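Furnar publishes code of practice for robot arms in shared kitchens and packing rooms

Free document sets out how trials should be run, recorded and stopped

LIRKTHORPE, July 30, 2025 – Furnar, the automation safety consultancy, has published a code of practice for small businesses that want to use robot arms at worktop height. It covers food preparation, packing and other light handling jobs where staff and machines use the same room.

The code is free to download and runs to two parts. Part one deals with the work that should be done before an arm is switched on at a site. Part two deals with daily running, including cleaning, changes of task and what to write down when something goes wrong.

It was drafted after a consultation that closed in June. Furnar received replies from bakeries, caterers, small packing firms and colleges, most of them in Hudeddale and the towns nearby. Many of those who replied said they had been given a risk assessment by their supplier but did not know which parts of it they were expected to keep up to date themselves.

Nivaldo Teixeira, head of standards at Furnar, said: "The firms we heard from wanted to know who signs what, and when they have to sign it again. A bakery with an arm on one bench does not have a safety department. We have tried to write something the shift lead can use, and we have kept the clauses short."

What the code asks for

Each task given to an arm must have its own task sheet. The sheet names the items to be handled, the container they go into, the surface it stands on and any fixed object within reach of the arm. If one of these changes, the sheet is withdrawn until it has been checked and signed again. A different tray counts as a change, even where the size is the same.

Tasks should be tried in simulation first. The code sets a minimum of 800 simulated runs for each task sheet, with the starting position of the container varied between runs. Runs that end in contact with a rim, wall or fixture must be kept in the record along with the others. Firms are asked not to report a success rate without also giving the number of runs behind it.

Simulated results do not replace trials on site. Once the simulated runs are complete, the arm must be tried at reduced speed with a trained person at the stop control throughout. The code leaves the length of this stage to the site, but says it must take in at least one full clean-down and restart.

Shiny and pale surfaces have a section to themselves. Replies to the consultation often mentioned glossy plastic trays and metal fittings as a cause of poor camera readings. The code asks that simulated trials include bright overhead light and reflections on the container, and that the same container is then checked under the lights used at the site. 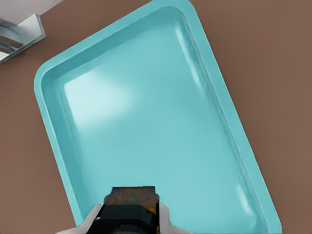 The arm's starting position must be written down too. The code says the gripper should begin each simulated run at the height and angle it would have on site, and that any part of the container hidden from the camera at that point should be noted on the task sheet.

Records must be kept for as long as the task is in use and handed over if the equipment is sold. A blank task sheet, a change log and a stop report are included at the back of the code, and firms may copy or adapt them.

Trial sites

Kwon, a contract packer based in Lirkthorpe, worked with a draft of the code and completed 3337 simulated runs across its task sheets. Comments from its staff led to two changes. The stop report was cut to a single page, and the person who signs a task sheet can no longer be the person who set up the task.

Furnar expects some 3000 workplaces to fall within the scope of the code. It is voluntary and does not replace any legal duty on employers or suppliers. Firms that already follow a stricter procedure should carry on with it.

Mr Teixeira said: "We will get things wrong in a first edition and we would like to hear about it. The section on reflections will probably need more work – we had plenty of complaints to go on but not many measurements."

Comments on the first edition can be sent to Furnar's standards desk in writing. Printed copies are available on request from the Lirkthorpe office.

Notes to editors

Furnar advises small and medium-sized firms on the safe use of automated equipment. It does not sell or lease robots.

The code applies to fixed arms only. Mobile robots and vehicles are outside its scope.

Mr Teixeira is available for interview through the Furnar press office.

ENDS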